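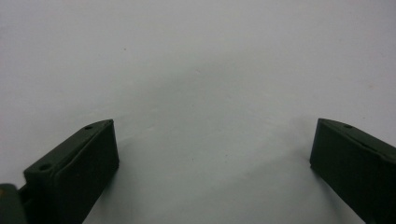

Wer einem System das Greifen beibringen wolle, der solle ihm doch einfach sagen, wo die Sache liegt und wie fest es zudrücken muss, schrieb Liv Rønning unter unseren letzten Beitrag zum Thema. Alles andere sei ein Umweg, und ein teurer dazu.

Fernanda Mendes kennt den Einwand. Sie leitet bei Stalteo die Aufnahmen für Sirnik, ein Lernsystem, das Gegenstände von einer Fläche aufnehmen und an anderer Stelle wieder ablegen soll. „Für ein einziges Teil an einem festen Platz stimmt das“, sagt sie. „Da schreibe ich die Position hinein und bin mittags fertig. Sobald das Teil jeden Tag woanders liegt und mal ein anderes ist, komme ich damit nicht weit.“ Stalteo sammelt deshalb Beispiele. Ein Mensch nimmt einen Greifer in die Hand, führt die Bewegung aus, und eine Kamera am Greifer zeichnet auf, was vor den Fingern liegt. Aus vielen solchen Durchgängen soll Sirnik lernen, welche Bewegung zu welchem Bild gehört.

Wir haben am Dienstag, 6. September, mit ihr gesprochen, zwischen zwei Blöcken. Ein Block besteht aus 30 Durchgängen, danach wird gewechselt. Im Moment arbeiten zwei Leute im Wechsel, Mendes ist eine davon. Länger am Stück gehe es schon, sagt sie, aber man sehe es den Daten an. „Die Bewegungen werden kürzer und ruckartiger. Man will fertig werden. Und genau das lernt das System dann mit.“

Am meisten Zeit kostet nach ihrer Darstellung das, was vor und nach dem Greifen kommt. Jeder Durchgang beginnt mit offenem Greifer und endet mit offenem Greifer. Dazwischen darf man zögern, nachfassen, auch danebengreifen. Früher wurden misslungene Versuche gelöscht, heute bleibt ein Teil davon erhalten und bekommt eine eigene Kennzeichnung. „Wenn nur saubere Griffe im Satz sind, weiß das System nicht, was es tun soll, wenn es einmal schief ansetzt. Dann macht es weiter, als wäre nichts gewesen.“

Auf die Frage, wie viel bisher zusammengekommen ist, schaut sie in eine Liste. 469 Durchgänge sind freigegeben. Aufgenommen wurden mehr, eine Zahl dazu möchte sie nicht nennen, weil die Durchsicht noch läuft. Aussortiert wird zum Beispiel, wenn die Aufzeichnung zu spät einsetzt oder die Hand der aufnehmenden Person ins Bild gerät. Auch falsch benannte Durchgänge fallen heraus, wenn sich nicht mehr klären lässt, zu welcher Aufgabe sie gehören.

Dass auch Aufnahmen ohne Gegenstand in den Bestand kommen, hat uns überrascht. Mendes findet das naheliegend. Das System müsse erkennen können, dass nichts da ist. Bei einer frühen Fassung von Sirnik habe man das ausgelassen, und der Arm habe auf leerer Fläche zugegriffen, immer wieder, an Stellen, an denen ein Schatten lag. „Der Schatten der Finger war für das Modell so gut wie ein Gegenstand. Es hatte ja nie einen Schatten ohne Gegenstand gesehen.“
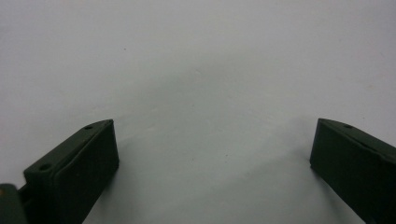

Daraus hat die Gruppe eine Regel gemacht: Zu jeder neuen Unterlage und zu jeder Änderung am Licht gehört ein Satz Aufnahmen, bei denen der Greifer offen bleibt. Man bewegt ihn langsam über die Fläche, mal höher, mal tiefer, mal leicht gekippt. Das sei eintönig, sagt Mendes, und wer neu dazukomme, halte es meistens für verlorene Zeit. Sie selbst habe es anfangs auch so gesehen.

Ob man die Unterlage vorher reinige? „Ja, aber wir machen keine Wissenschaft daraus.“ Ein kleiner dunkler Punkt dürfe vorkommen. Schwierig werde es, wenn derselbe Punkt über viele Durchgänge an derselben Stelle bleibe und immer neben dem Gegenstand liege. Dann könne das Modell sich daran orientieren, und das merke man erst, wenn die Unterlage getauscht werde. Deshalb wird sie zwischen den Blöcken gedreht oder verschoben.

Die Auswertung liegt bei Gitero. Dort wird jede Aufnahme noch einmal angesehen, bevor sie in das Training geht, und von dort kommen auch die Rückfragen. Meistens betreffen sie die Benennung. Was bei Stalteo „ablegen“ heißt, hieß bei Gitero lange „loslassen“, und gemeint war nicht immer dasselbe. Inzwischen gibt es eine gemeinsame Wortliste. Sie ist zwei Seiten lang, und Mendes hätte sie gern am ersten Tag gehabt.

Den Einwand von Liv Rønning nimmt sie ernst, was die Kosten angeht. Jede Aufnahme koste Arbeitszeit, und ob sich der Aufwand lohne, lasse sich vorher schlecht ausrechnen. „Ich kann Ihnen nicht sagen, ob wir mit dem Doppelten an Beispielen doppelt so gut sind. Wahrscheinlich nicht.“ Wichtiger sei, was noch fehle. Flache Teile fehlten, außerdem Griffe vom Rand der Fläche her, weil alle unwillkürlich in der Mitte anfangen.

Im Dezember soll Sirnik am Standort Nygård zum ersten Mal außerhalb des eigenen Raums laufen, mit anderem Licht und einer anderen Unterlage. Vorher wird dort ebenfalls aufgenommen, zuerst wieder mit offenem Greifer. Wie viele Tage dafür vorgesehen sind, steht noch nicht fest. Mendes hat um eine Woche gebeten und rechnet mit weniger.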